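Felline 547 Tracking Mount — optical sensor mount for small observatories and university labs

Stock updated 1 February 2001

Motorized two-axis mount for electro-optical sensors and small telescopes. Built for research groups that need to follow fast objects across the sky and haven't got the budget for a big dome instrument. Carries up to 15 kg. Runs off mains or a 12 V battery in the field.

What you get

Mount head, pier adaptor, hand controller, serial cable (2 m), printed manual. Counterweights are extra. So is the case, sorry, we've had to split it out.

Controller

Wuletti control board fitted as standard. Takes pointing commands from any PC with a serial port. Sample code in C on the floppy — compiles fine under Linux, a bit fussy under Windows. Efren Enriquez wrote the tracking routines and is still fixing them, so check the version number before you email us. Anything older than March is worth replacing.

Daneshvar encoders on both axes. Home position is kept when the power drops out.

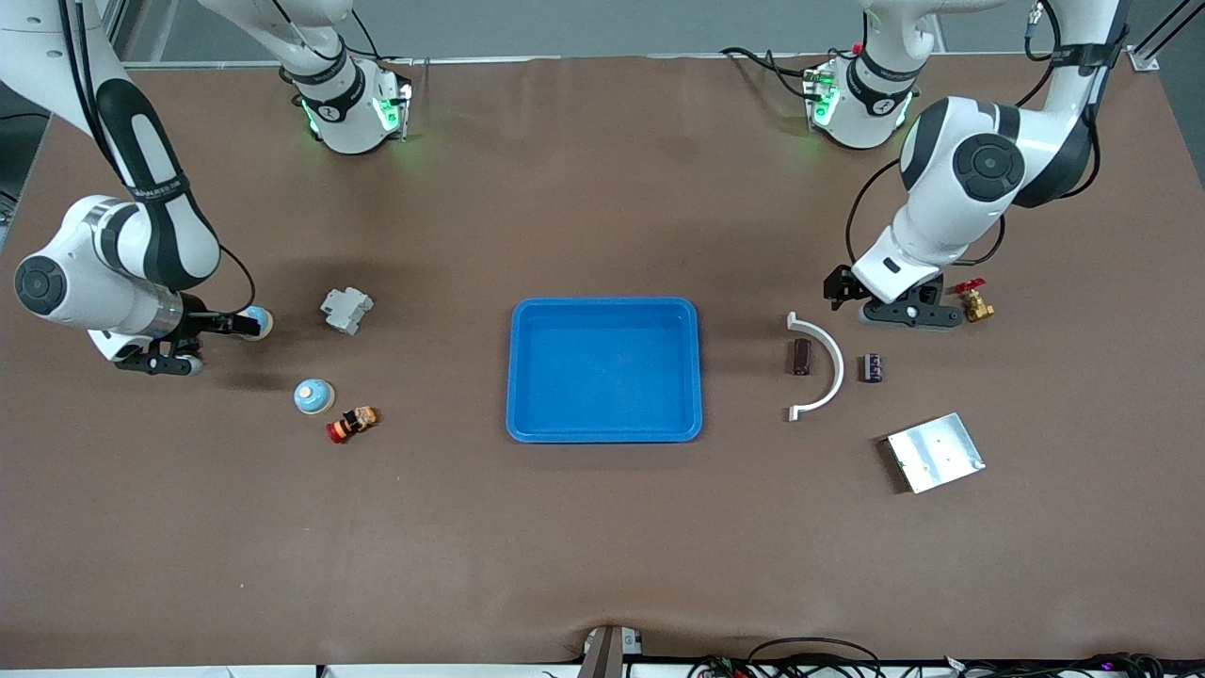

Options

Clidano sensor plate, drilled for most common camera bodies. Tall pier, 80 cm. Dew heater strap. Dust cover, grey only. Second hand controller if you have students who lose things.

Lead time

Mount heads are in stock. Tall piers are made to order, allow extra time, more if you want a colour other than white.

Grant and award purchases

We can hold a quote while your funding comes thru. Put the grant holder's name and department on the request, and the name of whoever signs for deliveries. Partial shipments OK if the money has to be spent by year end. University purchase orders accepted, no deposit.

Repairs

Call before sending anything back. Pack the head with both axes locked — we've had a few come in unlocked and the gears don't like it. Keep the orignal foam.

Quotes and technical questions to Areeba Kiani at the sales desk. Please include your pier height and the weight of your sensor.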